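Workplaces and Technology | Unit 4

Chapter 4
When the Robot Takes a Shift

Much of the work in a data center is done by hand. Cables are plugged in, pulled out, traced and labeled. At Kalix, a hosting firm in Skukdale, technicians logged 3208 cable jobs in one year. Of these, 1763 were simple patch changes, and the firm asked whether robot arms could take on part of that load.
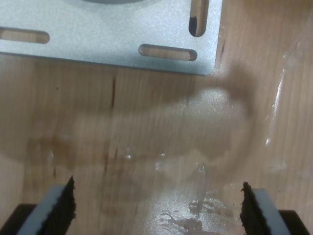 Figure 4.1 Gripper fingers over a wooden surface, near a slotted metal plate.

The firm began with a small trial run by Ultum, a supplier of automation services. Technicians were asked to write down each step of a patch change. Most found this hard. They had done the job so often that they no longer thought about how they held a plug or turned it to fit a port. 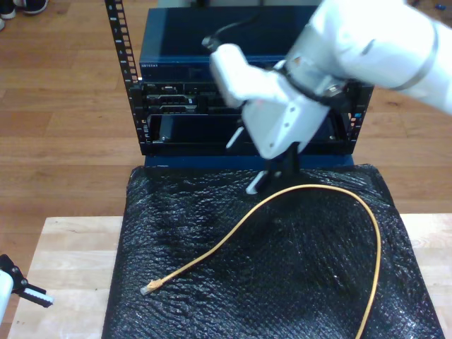 Written steps changed the job before any arm was installed. New hires used them for training, and supervisors began to compare workers against them. Some technicians objected to this second use.

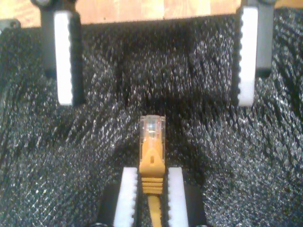
Moussa wrote in the staff newsletter that the dull jobs were also the ones that let you catch your breath, and asked what would fill the day once they were gone.

Managers had not planned for that question. A shift made up only of faults and urgent repairs is more tiring than a mixed one, even when the hours are the same. 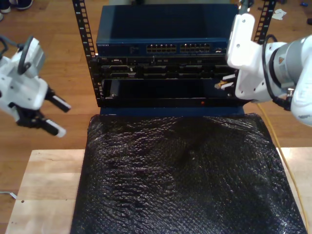 Pay was the next issue. Kalix had graded its technicians partly by the number of jobs closed, with a bonus after every 100. Under the new plan, time spent checking a robot's work had to count as well. This chapter looks at how tasks are divided, who decides, and how jobs are graded afterward.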